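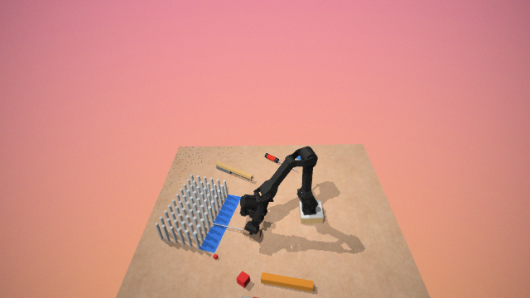
3rd May
By Sebastião Portela

The woman who runs Danthorpe, a mail-order shop for children's dressing-up clothes, would like it known that she never wanted to sell pirates. "I wanted to sell bakers," she says. "Over 2,000 aprons, I ordered. Children do not want to be bakers."

She has 34 costumes in the catalogue now, most of them sewn by Josula, and the astronaut outsells the rest. The baker is still listed at the back. "One went in March. It came back. Wrong size, they said, very politely."

Sizes are her sore point. "Age 5 means nothing. I've met fives you could post and fives who could move a piano."
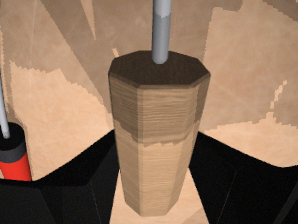

A wooden handle with a grey metal shaft.

Will there be a new line for autumn? "Vets," she says, and then, after some thought, "with aprons."

Contact us | © Danthorpe | Back to top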